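Last updated: Tuesday, March 2, 2021

# Equipment plan - two-arm table work

Readme for the purchasing folder. Read before you order anything. Budget lines live in the spreadsheet, this is the reasoning and the stuff that doesn't fit in a cell.

## What's in the folder

- `quotes/` - PDFs from Tonholm and Clonero, as received
- `budget.csv` - one row per item, columns below
- `spares.csv` - same columns, spares only
- `notes/` - emails pasted as text, not cleaned up

## Columns

- `item` - plain name, no part numbers
- `vendor` - Tonholm, Clonero, Valentini or "local"
- `qty` - what we want, not what they pack
- `status` - asked / quoted / approved / ordered / here
- `lead_days` - working days, from vendor. Blank means they didn't say
- `owner` - who chases it

Prices are before tax. Shipping is its own row. Please don't fold shipping into the item price, did that last year and spent a whole afternoon pulling it apart again.

## Scope

Budget covers home-type tabletop work with plates and bowls, two arms, folding tables. No mobile base this round. No third arm. If you want either, write it up for the next round and send to Anežka Holub.

## Arms and grippers

Tonholm quote is for the pair with grippers and cables. Lead time 29 working days, so approval has to happen this month or we miss April entirely. Clonero cheaper on paper but mounting plates are extra and the gripper is a separate order. Added up the difference is small. Leaning Tonholm.

Ask both:
- can fingertips be bought alone, or only the whole finger set
- cable length, and is a longer one available
- who pays return shipping on a warranty repair

Warranty is 12 months from Tonholm, from ship date not install date. So don't let boxes sit.

## Tables

Folding. Buy local, buy matching, same height. Measure the hight yourself, the store listing was wrong last time. Budget for one more than you need - a bent leg lock takes a table out and then the whole day is gone.

Smooth tops only. Glossy is ok for planning purposes but note it in the row, lighting people will ask.

## Plates and bowls

Stainless is the default. Cheap, doesn't chip, easy to replace. Downside is reflections, so the wish list also has 12 matte plates from Valentini. Status is "asked". Not approved, don't order.

Wide rim matters more than diameter. Flat-edge plates are a pain for the gripper we're quoting, put them at the bottom of the list.

## Spares

Fingertips, cables, screws for the wrist bracket, one spare power supply. Roughly 11 percent of the arm line. Finance wanted it lower, we said no. Downtime waiting on one cable costs more than the cable.

Screws: get the vendor's own. Hardware store ones were close but not the same head.

## Not in this budget

- computers (on the Berkitdale account)
- travel
- insurance - still open, Anežka is asking wether the existing policy covers arms used in homes
- storage drives. Probably should be in here. TBD

## Order of buying

1. Arms, grippers - longest wait
2. Spares, same PO as arms so it ships together
3. Tables
4. Plates and bowls
5. Anything matte, if there's money left

## Known gaps

- Valentini has not sent a shipping estimate
- Clonero quote has two different totals, page one and last page. Used the higher one
- `lead_days` for local items is a guess
- some rows in `spares.csv` have no owner - put your name in if you know what it is

## Changing things

Edit the csv directly, add a line in `notes/` saying what and why. Don't rename columns, the summary sheet breaks. If a quote expires leave the old PDF where it is and drop the new one next to it with a later date in the name.

Questions to Anežka. Email is better than chat - chat gets lost.

Related:
- Spares list, how to read it
- Berkitdale account: what it pays for
- Vendor contacts - Tonholm, Clonero, Valentini
- Table measurements and folding notes
- Last year's budget, closed

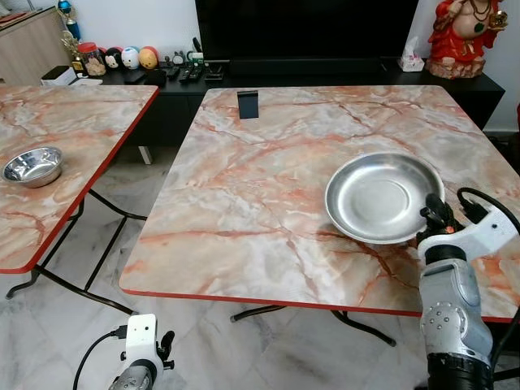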